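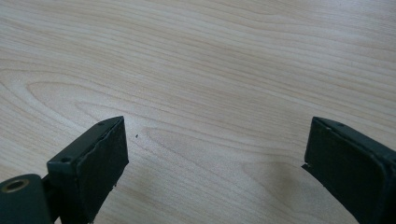
July 21, 2019

Swam before breakfast, 1,754 metres by the watch, though it counts an extra bit whenever I stop to fix my goggles. The left shoulder was quiet until the last few laps and then it started its usual grumbling at the top of the stroke. I got out then. In February I would have kept going and paid for it all week.

Radwa Saber has me on the band exercises again. Two sets in the morning, two at night, slow on the way back. They are dull and I skipped Thursday's. She also wants me to breathe to both sides, which I can do for a length or so before I swallow water and go back to the right.

Isamu was in the next lane and did his 200 backstroke repeats without a word to anyone. Afterwards he told me the Fekby pool is shutting its outdoor lanes for retiling and we'll all be squeezed in with the aqua class. Will have to try the six o'clock session, cold as it is.

Walked home the long way past the harbour. Legs fine. Weighed myself and wrote it on the chart, no change from last week. Mostafa keeps telling me to eat more protein at lunch, so I had eggs and the rest of the lentils. Still hungry by three. Ate a banana and then most of a packet of biscuits.

Rang Mum. Her knee is better on the exercise bike than on the footpath and she has got the seat at the right height at last. She does 6 minutes and wants to do ten.

Bands done tonight, both sets. Need new goggles, the strap is perishing. Bed by half nine.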